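My project was on The Lirkdale Letters, a memoir that came out in 1956 as volume 3 of a set of 6. I picked it because it was the shortest - only 59 pages! - but I ended up reading it twice.

The writer ran a small newspaper in Prata before moving home to Nutby, and the best chapters are about the rent fights there (my favorite is the one with the land agent and the locked church).

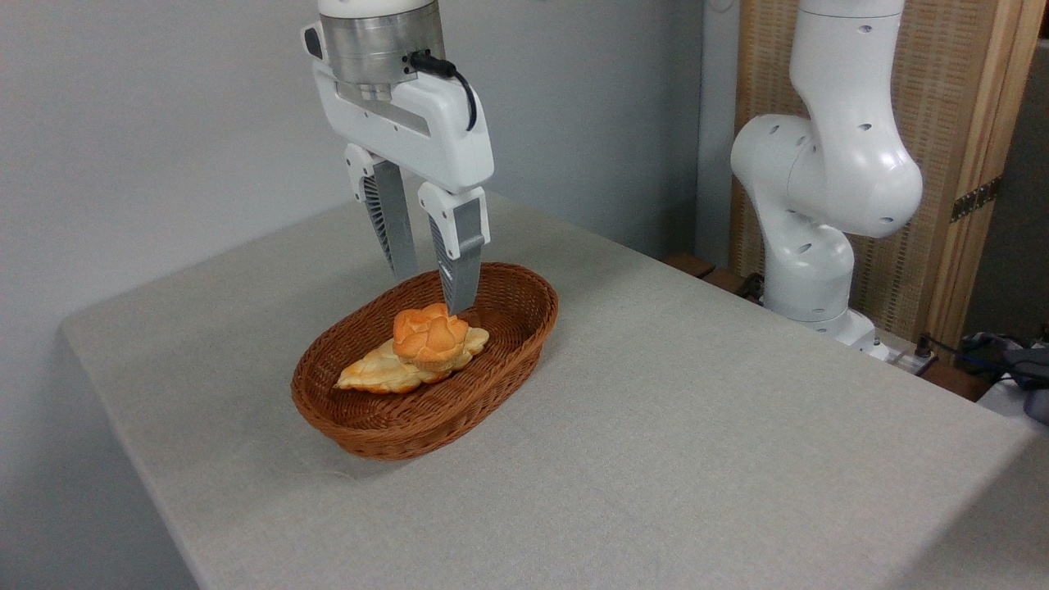
Fig. 1. Wicker basket on a gray cloth.

I still need to track down volume 4. The Clestard library has it listed, but it was checked out both times I went.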